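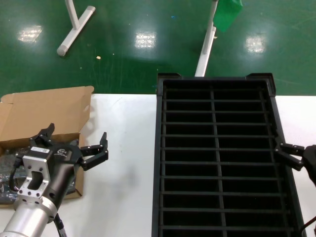
4. Filling the tray from the carton

Before you begin with this section, the table must be cleared and wiped as it is described in section 3. Put the open carton on the left side of the table and the tray to the right of it, with the long side of the tray running away from you. Fold the upper flap of the carton back until it lies flat, with the small half-round cutout in its edge on the right. The tray has one long divider down the middle and crossbars from side to side, so you get two columns of slots. In this guide we call them the left column and the right column, always as seen from the place where you stand. The slot nearest to you in the left column is the first slot. The slot beside it in the right column is the second, and so on, away from you, row by row.

The section applies to the black Harkard tray, large size. If you have the small tray, please go to section 5, the order of filling is different there.

4.1 What you need

The tray, clean and dry
One carton of parts, type Disix, with the delivery note
A pair of blunt scissors
One bin for plastic film
The slot labels from the envelope
A pencil

Do not use a knife for the bags. The film is thin and the blade goes through it into the part very easily. We had 11 damaged parts in June, and all of them had the same kind of straight scratch on the front side.

4.2 Preparing the tray

1. Hold the tray against the light and look into each slot from above. Small pieces of film like to stay in the corners. The slots are deep and dark, so a lamp is helpful if you work in the evening.

2. Turn the tray over and tap it two times with the flat hand. Turn it back.

3. Place the tray on the table so that the two small raised tabs at the corners are on the far side. The tabs are your sign for the correct direction. When the tabs are near to you, the tray is the wrong way round and the labels will not agree with the list.

4. Leave a hand's width between the carton and the tray. You will need this space for opening the bags.

Note: The tray may be longer than the table is deep. It can project a little over the edge on your side, but never more than one row of slots. If more than one row projects, move the tray away from you before you put anything in it.

Caution: Do not lean on the projecting part of the tray. An empty tray is light and will tip.

4.3 Preparing the carton

5. Compare the number on the delivery note with the number on the outside of the carton. If the numbers are different, stop here and call Titilayo Onyeka in the stock room. Please do not correct the note by yourself, also if the mistake is clear.

6. Check that all flaps are folded outward and lie flat. A flap which stands up will catch your sleeve, and it makes a shadow in the carton.

7. Keep the carton in its place on the left, also when you are left-handed. Ekene Afolabi is left-handed and has tried both sides for us. He found that with the carton on the right he was filling the right column first without noticing it.

8. Take out any loose paper that lies on top. Keep the delivery note, it goes back into the carton at the end. Other paper goes to recycling.

Note: Do not pour the bags out on the table. It seems faster, but the bags slide over each other and then the order is lost. The parts are packed in the order of the list, from the top down.

4.4 Filling the slots

9. Take one bag from the carton. Hold it at the closed end and cut along the seal with the scissors.

10. Let the part slide out into your hand. Do not pull it out by its corner.

11. Look at the front side and the back side. If you see a scratch, a crack or a white spot, put the part back into its bag and lay it aside. Mark its line on the delivery note with a small cross.

12. Put the part into the first slot with the narrow end down. It should go in by its own weight. When it stops halfway, take it out and turn it once. Never press.

13. Put the empty bag into the film bin directly. Empty bags which stay on the table look the same as full ones after some time.

14. Continue with the second slot, which is in the right column, and then with the next row. Always finish one row before you begin the next.

15. When a part was laid aside in step 11, leave its slot empty. Do not close the gap with the following part. The position in the tray must be the same as the position on the list, otherwise the person at the next table can't use the list anymore.

16. After every third row, make a short line with the pencil on the delivery note. If somebody calls you away, you will know where to continue.

Note: The static in the film can hold two bags together. Please feel each bag with two fingers before you cut it.

Caution: The crossbars are thinner than the outer rim of the tray. Do not lift the tray by a crossbar or by the long divider. Both hands must be under the rim, one on each long side.

4.5 Labels

The slot labels are put on after filling. Earlier we did it before, but then the labels came off from the rubbing of the sleeves.

a) Take the labels out of the envelope and lay them in order on the free part of the table.
b) Put each label on the top of the rim, beside its row. Left column labels go on the left rim, right column labels on the right rim.
c) Press each label for three seconds with the thumb.
d) If a slot is empty because of step 15, turn its label with the printed side down and fix it with a small piece of tape.

Do not put labels on the corner tabs. The cover sits on them, and the label will be pushed off when the cover is closed.

4.6 Closing and moving the tray

Put the cover on from the far side first, so that it meets both tabs, and then lower it toward you. You should hear it click on both long sides. If it clicks on one side only, open it completely and begin again.

A full large tray weighs roughly 16 pounds. One person can carry it for a short way, for example to the shelf behind the table. To the next room please carry it with two persons or use the cart. On the cart the tray must lie flat, and not more than 2 trays may be put one on the other.

The floor in the packing room is smooth, so pick up fallen film at once. Somebody with a tray in both hands will not see it.

4.7 If something is not right

The part is too loose in the slot
You probably have a part of the type Mocanu in your hand. It is narrower. Check the carton number again, as in step 5.

There are more bags than lines on the list
Leave the extra bags in the carton and write the number on the delivery note. Don't put them into free slots.

There are fewer bags than lines on the list
Look under the bottom paper of the carton first. When nothing is there, leave the slots empty and turn the labels as in 4.5 d).

A crossbar is bent or broken
Do not use the tray, also not for the rows which are still good. Bring it to Bello Olatunji, who keeps the replacement trays.

You are not sure in which row you stopped
Go back to the last pencil line and compare from there, part by part.

4.8 After the work

Put the delivery note and the bags with marked parts into the carton and close the flaps without tape. Write your initials on the upper flap. The carton goes on the Ercombe shelf, the lower board. Empty the film bin when it is more than half full.

Changes to this section are made by Birgit Dreßler. Steps 13 and 15 were changed on Thu 26 September, so if your printed copy still says that empty bags are collected in the carton, please throw it away and print this one.

Continue with section 5 for the small tray, or with section 6 for returning parts.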